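Lesezeit: 5 Minuten

„Mein Bruder ruft immer ‚deiner', wenn es seiner ist"

Raphaël Barbier spielt seit 35 Jahren Badminton, fast immer im Doppel und fast immer mit seinem Bruder Évan. Ein Gespräch über alte Hallen, schlechte Rückhände und das Glück, jemanden neben sich zu haben.

Wir sind in Prineck verabredet, im Vorraum der alten Turnhalle, in der es nach Linoleum riecht und ein wenig nach dem Kaffee, den Raphaël Barbier in einer verbeulten Thermoskanne mitgebracht hat. Er schenkt mir ein, bevor ich meine Jacke ausgezogen habe, und entschuldigt sich dafür, dass es keine Milch gibt. Évan kommt später, sagt er, Évan kommt immer später, das war schon in der Schule so, und man solle sich davon bitte nicht den Nachmittag verderben lassen.

Angefangen hat alles im Garten der Eltern in Trernlow, mit einer Wäscheleine als Netz. „Unsere Mutter hat die Laken einfach hängen lassen, wenn wir spielen wollten", erzählt er. „Man hat den anderen also gar nicht gesehen! Man hat nur gehört, wie er ausholt, und dann kam der Ball über das Laken, oder er kam eben ins Laken, und dann gab es Ärger. Ich glaube, ich habe deswegen bis heute ein ganz gutes Gehör für den Schlag. Wenn der Ball sauber getroffen ist, klingt das trocken, ganz kurz. Wenn er mit dem Rahmen getroffen ist, klingt es nach Évan."

Er lacht so laut darüber, dass jemand aus der Halle zur Tür hereinschaut.

In den Verein sind die beiden gekommen, als Raphaël 18 war und Évan noch nicht ganz so alt, und zwar wegen eines Zettels am Schwarzen Brett der Bäckerei. Gesucht wurden Leute für die Mannschaft, Vorkenntnisse nicht nötig, Hallenschuhe bitte selbst mitbringen. „Das mit den Hallenschuhen war das Problem", sagt Barbier. „Wir hatten zusammen ein brauchbares Paar. Also hat beim ersten Training erst der eine mitgemacht und dann der andere, und der Trainer hat lange gebraucht, bis er verstanden hat, dass wir zu zweit sind. Er fand, ich sei nach der Pause deutlich schlechter geworden."

Was ihn gehalten hat, kann er nicht so einfach sagen, und er nimmt einige Anläufe. Die Bewegung, natürlich. Die Leute auch, obwohl er mit manchen von ihnen über Politik lieber kein Wort wechselt. Vor allem aber das Doppel. Im Einzel sei er nie über das Mittelmaß hinausgekommen, meint er, da laufe er den Bällen hinterher und ärgere sich, und wenn er sich ärgere, spiele er zu flach. „Im Doppel ist immer einer da. Das ist so ein schlichter Gedanke, dass ich mich fast schäme, ihn zu erzählen. Aber wenn ich nach vorne gehe, dann weiß ich, dass hinter mir jemand steht, und ich muss mich nicht umdrehen. Ich höre seine Füße. Évan hat sehr laute Füße."

Ich frage, ob man sich als Brüder auf dem Feld eigentlich häufiger streitet als andere Paare. Er überlegt, dreht den Becher in der Hand. „Wir streiten uns besser", sagt er schließlich. „Andere sind höflich und nehmen es dann mit nach Hause. Bei uns ist es nach dem nächsten Ballwechsel vergessen. Das Einzige, was ich ihm wirklich übel nehme, ist die Sache mit dem Rufen. Mein Bruder ruft immer ‚deiner', wenn es seiner ist. Immer! Der Ball kommt auf seine Vorhand, schön hoch, eine Einladung, und er ruft ‚deiner' und tritt zur Seite wie ein Kellner."

Évan Barbier, der inzwischen doch eingetroffen ist und sich ohne Gruß vom Kaffee bedient, bestreitet das nicht. „Er hat den besseren Schmetterball", sagt er. „Ich bin da großzügig."

Über die Jahre zwischen der ersten Mannschaft und heute reden die beiden durcheinander, und ich gebe es bald auf, die Reihenfolge verstehen zu wollen. Es gab eine Saison, in der sie beinahe aufgestiegen wären, und das entscheidende Spiel fand in Pratcombe statt, in einer Halle mit so niedriger Decke, dass jeder hohe Ball an einem Balken hängen blieb. Es gab Raphaëls Knie, das ihn lange vom Spielen abgehalten hat, und Évan, der in dieser Zeit mit keinem anderen antreten wollte und behauptete, er habe einfach keine Lust. „Das hat er mir erst viel später erzählt", sagt Raphaël, und einen Moment lang ist es ziemlich still am Tisch. „Ich dachte wirklich, er hätte keine Lust."

Heute spielen sie nicht mehr um Punkte. Dafür geben sie am frühen Abend eine Stunde für Leute, die spät anfangen oder nach langer Zeit wiederkommen, und davon erzählt Raphaël mit einer Begeisterung, die ansteckt. Die meisten kämen mit der Vorstellung, Badminton sei das, was man am Strand macht. Dann stehen sie da, sagt er, und merken, wie schnell das geht und wie weit so ein Feld auf einmal ist, und nach ein paar Minuten lehnen sie an der Sprossenwand und haben rote Gesichter und wollen weitermachen. Er lässt sie am Anfang kaum ans Netz. Erst den Griff, ganz locker, als würde man jemandem die Hand geben. Dann den Ausfallschritt, mit dem Fuß auf der Schlägerseite voran, und zwar so lange, bis er niemandem mehr peinlich ist.

Beim Material ist er unsentimental. Seine Schläger lässt er bei Queiroz bespannen, einem kleinen Laden hinter dem Bahnhof, und zwar weicher, als es die Jüngeren mögen. In der Frage Naturfeder oder Kunststoff, an der in manchen Vereinen Freundschaften zerbrechen, vertritt er eine milde Position. „Die Naturfeder fliegt schöner, da gibt es gar nichts zu reden. Sie steigt, sie bleibt kurz stehen, sie fällt. Der Plastikball fällt flacher und segelt ein bisschen weiter. Aber wer gerade erst anfängt, der trifft ihn nun mal mit dem Rahmen, und dann ist mir einer lieber, der das verzeiht." Évan wirft ein, er treffe auch nach all der Zeit noch mit dem Rahmen und halte sich deswegen ebenfalls an Plastik.
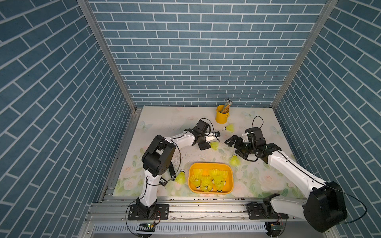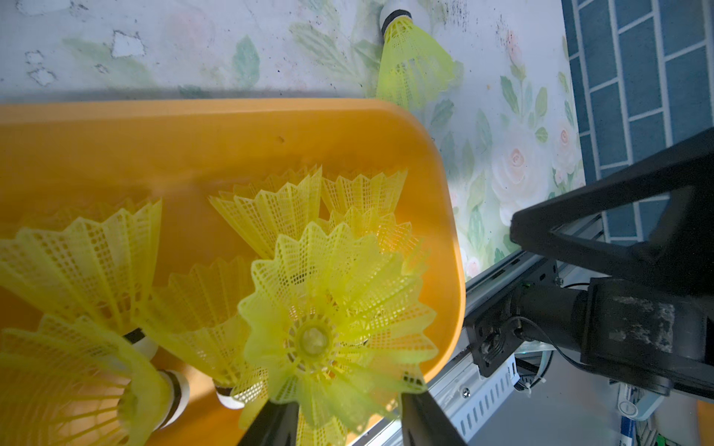
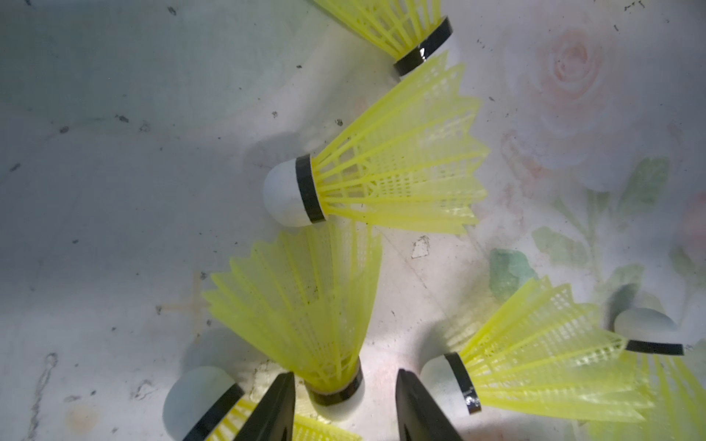
Letztes Bild: Badmintonbälle aus Kunststoff, gelber Korb, weißer Kopf, schwarzes Band.

Zum Schluss will ich wissen, wie lange sie das noch machen wollen. Raphaël sagt, er kenne in Trernlow einen Mann, der mit weit über siebzig noch jeden kurzen Ball erläuft, und den habe er sich zum Vorbild genommen. Évan sagt, er höre auf, wenn sein Bruder aufhört. Dann schaut er auf die Uhr, stellt den Becher ab und fragt, wer von ihnen das Netz aufbaut.

„Deiner", sagt Raphaël.

Weitere Beiträge

Wenn das Hallenbad zumacht: Schwimmen lernen im Baggersee
„Ich wollte nur kurz zuschauen": Wie eine Chorprobe ein Leben verändert
Kegeln in Pratcombe: Eine Bahn und viele Meinungen
Was die Knie sagen: Sport nach der langen Pause
Unsere Leserbriefe im Dezember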